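4.2 What we asked the shops

I ran the survey with Thiện Tăng in March – 286 small retailers, all using Indix dashboards to plan their email offers. I'd expected them to check sales daily. Most looked once a month, and 50 never opened the customer reports at all! Owners told us they trusted their gut more (fair enough, I did too when I sold shoes).
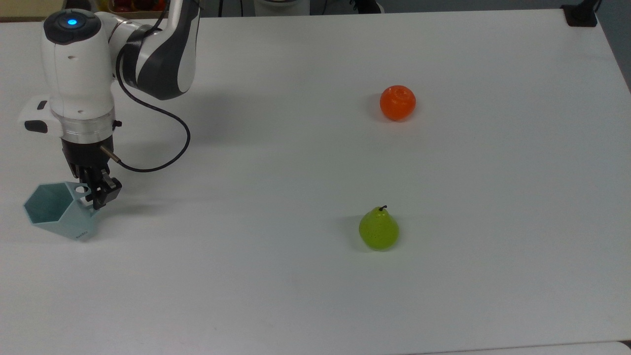 Figure 3. White robotic arm over a white tabletop.

4.3 Limits

We only reached shops in Velilcombe, so go easy on the totals.

10 shares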